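Bottled water bill grows at Jestitness, and not everyone is sure what it buys

Members of the Jestitness gym on the east side will start paying for something in April that many of them assumed they were already paying for: the water.

The gym's owners say a new hydration plan, supplied by a delivery company called Andulico, will put a chilled bottle within reach of anyone who signs up. The plan costs extra each month. In return, members get one bottle per visit from a cooler near the front desk, plus a chart on the wall telling them how much they ought to be drinking.

The drinking fountain that used to stand between the locker rooms was taken out over the winter. Management says it was old and hard to get parts for. A few members have noticed that it left shortly before the plan was announced.

"I'm not saying one thing caused the other," said Ashraf Morsy, who has belonged to the gym since it opened. "I'm saying I used to drink for free and now I've got a form to fill out."

The form is two pages long. It asks for a member's weight, how often they exercise, and whether they wake up thirsty. A recommended daily amount is then worked out and printed on a card. Morsy filled his in twice, changing only his answer about waking up thirsty, and got two different cards. The higher one would have him drinking before he gets out of his car in the morning and again after he parks it at night.

Andulico says the card is a guide and that members are free to drink as they like. The company would not say who wrote the questions. A spokesperson said by email that the form had been "developed with wellness in mind" and did not answer a second message asking what that meant.

According to a flyer handed out at the desk, 347 members have already shown interest. The gym has 700 members in all. Asked how interest was measured, the front office said that anyone who took a flyer had been included. That would cover this reporter, who took one in order to read it.

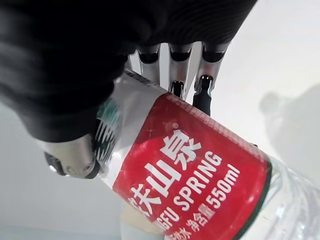

Is bottled water any better for you after a workout than water from the tap?
For most people on a safe public supply, there is little reason to think so. Plain water does the same job whichever way it comes, and the bottle mainly makes it easier to carry.

The case for convenience is a fair one. Plenty of people forget to bring a bottle from home, and the tap in the locker room sink is too low to get one under. Several members who were asked about the plan said they would probably join for that reason alone. One said she already buys water at the gas station across the road every time she comes and expects to come out slightly ahead.

Others are less easily sold. The price sheet lists the plan as "from" a certain monthly rate, with the lowest figure going to people who commit for a full year. There is a charge for leaving early. Unused bottles do not roll over, so a member who misses two weeks with a cold pays for water that stays in the cooler.

Then there is the matter of the bottles afterward. The flyer has a green leaf on it and says the gym is "working toward" recycling. On a recent evening there was a single bin by the exit, with no sign on it. The desk staff said it went out with the regular trash for the moment. A recycling pickup has been discussed with a hauler, Wovance, though no one at the gym could give a start month.

Mohcine Hamdy, who manages the building for its landlord, Ashour, said the gym had not asked about putting in another fountain. The pipe is still behind the wall, he said, capped off and in working order as far as he knows.

"If they wanted one, they would send me a request and I would get a price," Hamdy said. "I have not had a request."

Replacement fountains with a spout for filling bottles are common in schools and airports. Hamdy said he put one in at another Ashour property last year and has had no complaints about it apart from the noise it makes when the chiller kicks on. He declined to say what it cost, but said it was "not a scary number."

Jestitness says a fountain is not ruled out. In a written statement, the gym said that it was "listening to members" and that the hydration plan was only one part of a larger set of improvements, which will also include new mats and a second clock. It did not say what the gym earns on each bottle, or whether it earns anything at all. Andulico also declined to discuss the terms.

Some 259 members have signed a sheet asking for the fountain to come back, according to Morsy, who keeps it in a folder in his gym bag. The gym says it has not been given a copy. Morsy says he offered one at the desk and was told to use the suggestion box, which has a slot too narrow for the folder. He plans to take the pages out and put them through one at a time.

In the meantime, members may still bring their own water, a point that appears on the back of the flyer in smaller type than the rest. Glass containers are not allowed on the gym floor. The cooler will be unlocked at six each morning and locked again half an hour before closing, and anyone joining the plan during April will have the sign-up fee waived. The price sheet does not say what the sign-up fee is.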